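Inna Didenko wanted a still life with one cup in it, and she wanted it before lunch! She had carried the fruit up from Krishnan in both coat pockets – all of it round, all of it glorious.

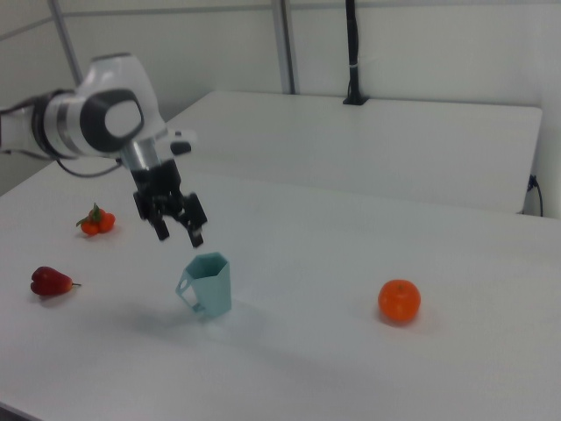

*Last changed: 1/2/23*

"The cup is the whole story," she told Nelu, who was sharpening pencils. "Six sides! Who gives a cup six sides? Look how the light steps around it."

Nelu looked, and oh, it did. Pale blue, then paler, then nearly white. He drew the handle first, square as a window, and got it wrong, and loved it anyway.

"Now the orange," said Inna. "Off by itself, like an aunt at a wedding."

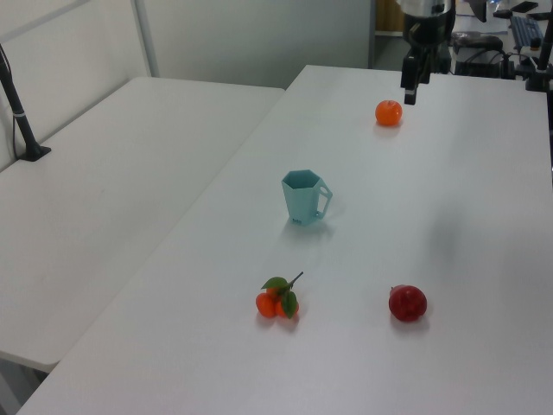

*The cup, the orange and the rest of the company.*

They drew until his paper was gray with thumbprints. Then Inna turned hers over and started again on the back, humming, bigger this time – the orange alone took up half the page.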